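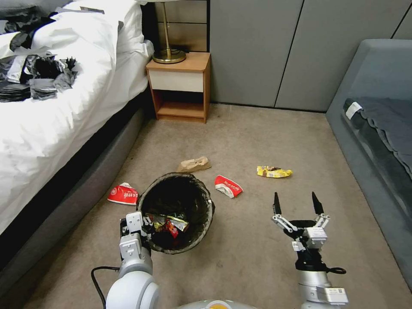

Speaker notes, housekeeping briefing, Hosetberg guest rooms
Dec 13, 2021
Slot: 15 minutes, Eylül Şimşekoğlu takes questions after

**Opening**

- Say who I am (Jolanta Czerwiński, rooms, Zidside building before this one).
- Today is litter only. Linen and bathrooms are in the next session.
- Ask who has had a snack-wrapper room this month. Wait for hands.

**Start with the bin**

- Check there is a bag in it and the rim is folded over the top edge. If the rim has slipped, fix it first.
- Bring the bin to the litter. Put it on the carpet where most of the rubbish is and work outwards.
- Don't press wrappers down with your hand. Change the bag if it is getting full.

**Carpet**

- Beige carpet hides tan paper bags. Red and white paper and yellow wrappers you will spot from the door, brown paper you may not. Look twice.
- Open up crumpled paper bags before they go in. In November a guest in 321 lost an earring and we found it in one.
- Anything that might be a cup: pick it up from the top and keep it upright until it is over the bin.
- Look along the foot of the sofa and the side of the bed.

**Bed**

- Wrappers left on a white duvet: lift them off, a few at a time. Do not shake the duvet. Crumbs go into the carpet and you do the floor again.
- Clear the bed before you finish the floor.
- If there is grease on the cover, it goes in the Kurek sack with a tag.

(Pause. Pass round the tag sheet.)

**Bags and supplies**

- Roltard liners come 200 to a box. Take 5 spares on the trolley each morning.
- Tie the bag in the room, not in the corridor.
- New bag in straight away, rim folded, bin back by the desk.

**If they ask**

- Part-eaten food in a closed packet: leave it if the guest is staying, bin it if they have checked out.
- Vacuuming comes after all of this. Eylül has the rota.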